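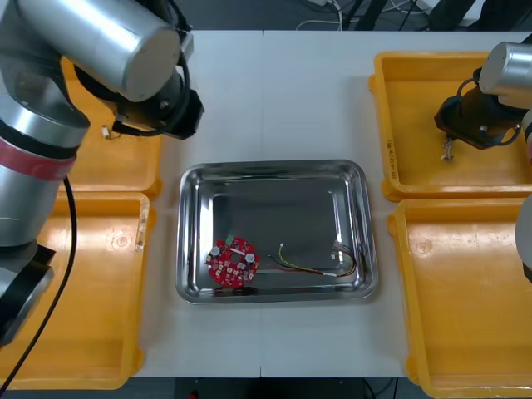
Do Car Tires Really Need Changing?

Grown-ups are always being told to buy new tires. The people telling them are very often the people selling tires. So it makes sense to ask if it's true.

First, what does a tire do? It's the only part of a car that touches the road. The patch of rubber on the ground under each wheel isn't much bigger than a grown-up's hand. All the stopping and turning happens there.

Look at a tire and you'll see grooves. Those grooves are called the tread. Some people think tread is what makes a tire grip. On a dry road, that's mostly wrong! Race cars often use tires with no grooves at all. Tread matters when it rains. Water has to go somewhere, and the grooves let it squeeze out. If they've worn down, the tire can ride up on top of the water and slide. This is called hydroplaning.

So yes, worn tires are a real problem. But how worn is worn? You don't have to take a salesperson's word for it. Down inside the grooves are little raised bars of rubber. When the tread is level with the bars, the tire is finished.

Denise Treloar fixes cars in Kettle. A shop once told her neighbor that all his tires were "almost gone" and wanted $955 for a new set. She checked the bars. One tire was bad. The others had plenty of tread left.

What about old tires that look new? Rubber does get hard and crack as it ages, even on a car that just sits. Be careful with anyone who gives you one magic number of years, though. Sun and heat make a big difference. Cracks in the side are worth asking about.

Try it yourself: with a grown-up, and with the car parked and switched off, find the bars on your family's tires. Are all four wearing the same way? If one side of a tire is smoother than the other, the wheel may not be pointing quite straight, and a new tire won't fix that.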